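遥操作第三周，手腕已经开始抗议了。

先交代一下背景，省得新来的朋友看得一头雾水。我现在在 Jomwood 的一个小组里做示教，说白了就是坐在操作台前，两只手各握一个主手，我怎么动，那边的两条机械臂就怎么动，动作全部录下来，拿去训练模型。上一篇我写的是叠毛巾，那个把我折腾得够呛，写完以后有好几个人私信问我到底每天在干嘛、是不是在打游戏。嗯……有点像，不过是那种手感很怪、还不能存档的游戏。

这周换成了餐具：把勺子、叉子往盘子里放，或者从盘子里拿出来，盘子搁在托盘上。听起来三岁小孩都会对吧？我第一天也是这么想的，咖啡都没喝完就坐下开干，结果一上午能用的数据少得可怜，中午吃饭的时候我拿着自己的筷子盯了半天，忽然觉得人手真是了不起。

难点主要在"轻"。塑料勺子轻得要命，夹爪稍微蹭一下它就转了，一转就得重新对角度。我这套主手没有力反馈，夹到了没有、夹得紧不紧，全靠眼睛看。刚开始我总是夹过头，手指一合，勺子"啪"地弹出去，找都不好找。后来同组的 Magdy Younis 坐我旁边看了一会儿，跟我说：你别盯着手指，盯勺子柄，柄一开始动你就停。就这么一句话，我当天下午的成功率立马上去了！（他自己做这个做了很久，手稳得跟焊住了一样，看他操作真的很解压。）

还有一个毛病是我自己的：我喜欢"试探"。人拿东西没把握的时候会先往前伸一点，缩回来，再伸一点。平时没什么，可是录进示教里就麻烦了，模型会把我的犹豫也学走。上个月叠毛巾那批训出来的策略，机械臂到了毛巾上方会莫名其妙地晃两下才下去，我一看就脸红了，那分明就是我本人。所以现在我给自己定了个规矩，下手之前先在脑子里走一遍，想好了再动，动了就别停。实在歪了，就老老实实完成一次纠正，把它当作一条"补救"的数据，单独打标签。

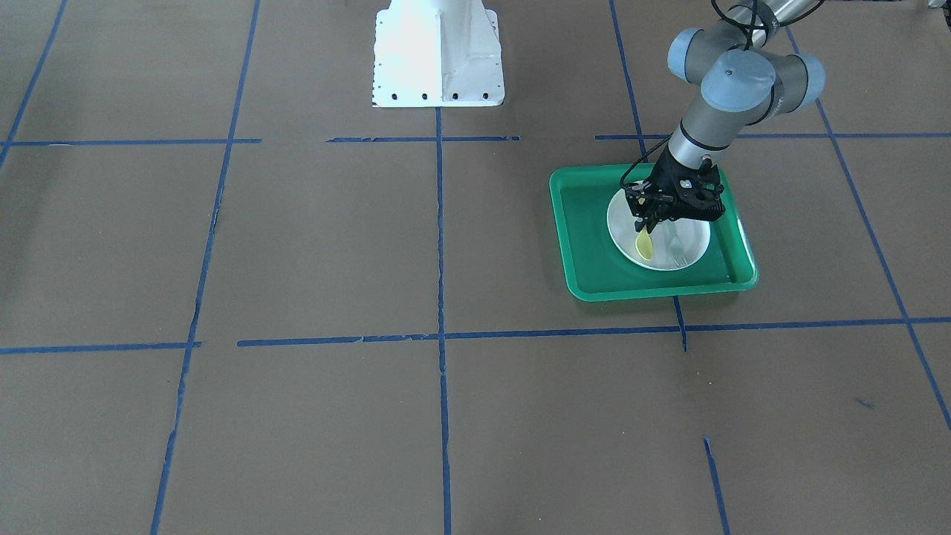 **为什么不直接写程序让它去抓，非要人来教？**

写程序当然可以，前提是东西的位置和形状都比较固定。餐具每次摆的角度都不一样，换一把叉子，抓取点就变了，规则会越写越长。让人示范很多遍，模型能从里面学到各种情况下该怎么应对，换了摆法也更容易跟得上。

这个问题真的是被问得最多的，我妈也问过，她的版本是"它那么贵怎么还要你教"。

说回数据。我们这一轮的目标是每种摆法录 100 条，我目前录到 60 条，其中要剔掉多少还没复查，先不敢高兴得太早。整个餐具任务的库里，大家凑在一起已经有 3452 条了，我看到这个数字的时候愣了一下，想想这么多次拿起放下，全是一条一条用手磨出来的。

透明叉子我要单独骂几句。选它的人肯定没有自己操作过！透明的叉子搁在白盘子上，从操作台的画面里看过去，几乎就是一团淡淡的影子，叉齿还好认，柄那一截我经常要眯着眼睛找。我的办法是先看影子再看叉子，再不行就把头偏一偏，换另一个视角的画面对一下。颜色深一点的餐具就舒服多了，我一度申请全换成深色的，被驳回，理由也很充分：真实的厨房里什么餐具都有，你看着难受的，模型将来也得面对。行吧，我服。

顺手记几条这周攒下来的小经验，给同样在做遥操作的朋友，也给下周的我自己：

- 每条录制开始前，主手先回到同一个舒服的起始姿势，肩膀会感谢你的。
- 下降的最后一小段放慢，但是别停，停顿在回放里特别扎眼。
- 松手之前先确认勺子已经挨到盘子，悬空松开的那几条我全删了，落点乱七八糟。
- 每次重新摆餐具的时候故意摆得"丑"一点。人会不自觉地摆得很整齐，整齐的数据看着漂亮，训出来很脆。
- 录 53 分钟左右手疼就是手疼，不要硬撑到一个小时。

最后这条我得解释下，我那天真的看了计时器，53 分钟，右手拇指开始发抖，我还想着再凑几条凑个整，结果那几条回放里夹爪全程在哆嗦，一条都没留下来，白干。

另外我们最近在试 Flilar 的新主手，说是握把换了个弧度，扳机的行程也短一些。我只摸了一个下午，感觉开合更跟手，就是偏沉，我这种手小的人举久了胳膊酸。隔壁 Rustad 小组的人倒是很喜欢，已经在排队抢了。等我用满一周再来写详细的，现在下结论有点早。

下一步打算把两只手一起用上，一只手扶着盘子，另一只手去拨叉子，让叉柄稍微翘起来再夹。我在脑子里排练过好多遍了，感觉可行，手上就不一定了……单手的时候我已经手忙脚乱，双手估计要重新回到新手村。如果顺利的话，八月之前能把餐具这一块收尾，然后就轮到传说中的倒水了，听说录那个要穿雨鞋，希望是他们吓唬我的。

评论区有做过双臂示教的朋友吗？想问问你们平时是两只手同时动，还是先固定一边再动另一边？我试了两种都别扭，求支个招。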